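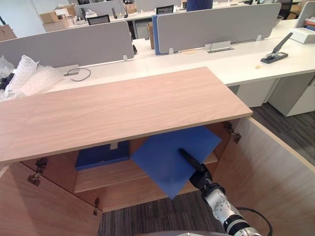
Posted by Maurya

Setting up your Kendora label printer, part 2: loading the roll and getting it on the wifi

I do this bit at the kitchen bench with a cuppa, and I'd suggest you do too, as the roll likes to spring open the first time!

1. Switch the printer off at the wall. Press both side tabs and lift the lid.

2. Drop the roll in with the labels facing up. (I had mine upside down for a whole afternoon and got 31 blank stickers, so check.)

3. Pull the end of the roll past the grey rollers until it pokes out the front, then close the lid till it clicks on both sides.

Caution: keep your fingers off the print head. If you do touch it, wipe it with a dry cotton bud and leave the metho in the cupboard.

4. Power on and hold the feed button until the light flashes blue. Open the Huvau app, tap Add Printer and type in your wifi password.

Note: mine won't see a 5 GHz network at all. If you get error 458, switch your phone to the other one and try again. Error 386 just means the lid isn't shut properly.

5. Print the test label. If the colours of the border look faded, bump the darkness up by 2 in Settings and run it again.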